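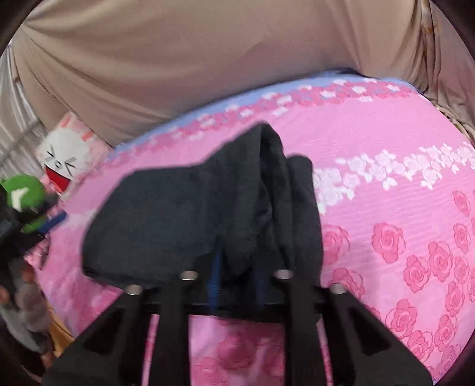

Dark cloth folded on a floral bed cover. Dallis households will be asked to bag unwanted clothes and linens starting in May.

Dallis clothing pickup set to go citywide, with few numbers to back it up

Dallis plans to start collecting old clothes at the curb in May, and the company hired to do it says the program will keep 200 tons of fabric out of the landfill in its first year. How it arrived at that figure is harder to say.

The city council voted Monday to sign a contract with Jornora, which will supply pink-tagged bags, pick them up every other week and sort what is inside. Residents won't see a new line on their trash bill. The city will pay the company out of the same fund that covers recycling, at a rate the contract calls "adjustable after the first year." It does not say in which direction.

The only local evidence for the program is a trial held last fall in the Xie Street neighborhood. Bags and flyers went to 2,159 homes. By the time the trial ended, 123 of those homes had put out at least one bag.

The city's summary of the trial calls the response "encouraging" and puts it down to a short lead time and a rainy stretch. It doesn't mention that the flyers were followed by a second mailing, or that the company sent people door to door in the last two weeks. Both are described in Jornora's own report, which is attached to the back of the council packet.

"If fewer than six in a hundred homes take part after you knock on their doors, I want to know what changes when you stop knocking," said Shanthi Marikar, who runs a secondhand shop on the east side and spoke against the contract Monday night. "I asked that twice and got told about an app."

The app is made by Rirneo, a software firm working with Jornora. It sends a reminder the night before pickup and shows users how many pounds they have given so far. The weight is an estimate based on the number of bags. A bag of winter coats and a bag of socks count the same.

Then there is the matter of where the clothes go. The flyer handed out during the trial said items would be "reused or recycled." The report is more careful. It says wearable clothes are sold in bulk to buyers in this country and overseas, that some cotton is cut into wiping rags, and that the rest is sent to "processing partners." The partners aren't named. Council members were told the names are a trade secret.

Asked after the meeting how much of the trial material ended up being worn by someone, a company spokesman said the trial was too small to give a useful answer. The same trial was used to work out the 200-ton estimate.

There is a reasonable case for doing something. Clothing is a real part of what Dallis throws out, and the two drop boxes behind the fire station are often full, with wet bags piled beside them by the weekend. People without cars have a hard time getting to either one. A truck that comes to the house would help them, and several older residents told the council so. One woman said she had been keeping her late husband's shirts in a closet for three years because she couldn't lift the bags into her daughter's car.

Marikar said she doesn't dispute any of that. Her shop takes in donations six days a week and picks up from homes by request, though she admits the wait can be long. Her worry is that the good pieces will leave town before anyone local has a chance at them, and that what remains will be the stained and torn stuff that costs her money to get rid of.

"I can sell a clean black sweater the day it comes in," she said. "I can't sell a bag of single socks. Guess which one they'll leave me with."

Jornora says local shops will be offered a chance to buy sorted clothes by the bale. Marikar said she had not been told the price and has no room for a bale.

The contract also has a rule on what may go in the bags. Items must be clean and dry. Shoes have to be tied in pairs. Pillows, rugs and anything with a heating wire are not allowed. Torn sheets and towels are fine, according to page 13, but the list printed on the sample bag shown at the meeting leaves them off. City staff said the bags would be corrected before May. They did not know how many had already been printed.

As for checking the results, Jornora will send the city a report every six months. It will weigh its own loads and do its own sorting counts. An early draft of the deal called for an outside audit in the first year. That section is missing from the version the council passed, and no one at the meeting explained why. A city spokeswoman said later that the audit was removed "to keep start-up costs reasonable" and could be added back.

The vote was 5 to 2. The two members who voted no both said they would support a second trial in a larger area with a published count of where the clothes went. A motion to do that failed before the main vote, after the company said its price was good only for a citywide deal.

Bags are due to be mailed to homes in late April. Residents who don't want one can opt out by calling the public works desk or by using the app, which has to be downloaded first. The drop boxes behind the fire station will stay in place through the summer. The city has not said what happens to them after that.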